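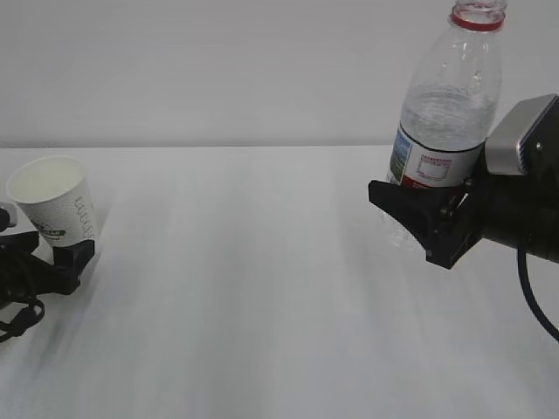 Paper cups and the paper bin, a short thread. I spent January going through what the Tekivbridge sorting line rejects, and cups come up more than anything else people think is paper.

The board is good fibre. The trouble is the lining, a thin plastic film bonded to the inside so the drink stays in. In an ordinary pulper the fibre comes away slowly and the film goes out with the rejects, taking a fair bit of fibre with it.

Our trial at the Grania mill: 973 cups in, all single wall, lids off. 846 pulped well enough to pass the screen after 30 minutes. The rest needed a second run -- mostly the ones that had been stacked inside each other.

Stacking matters more than I expected. Nested cups trap air and the inner ones hardly get wet. Saranya Kartha on the Mandard side suggested a coarse shred first. We tried it on 2 batches and it helped, but it also chops the film small enough to get through the screen.

Water-based coatings are a different case. Poojary sent us samples and they broke up faster, with more foam. Foam is a nuisance for the pumps. No figures on that yet.

For anyone in Tekivbridge asking which bin: the cup bank by the station, emptied, lid off. Sleeves go in with card. Lids depend on the polymer -- check the number on the rim.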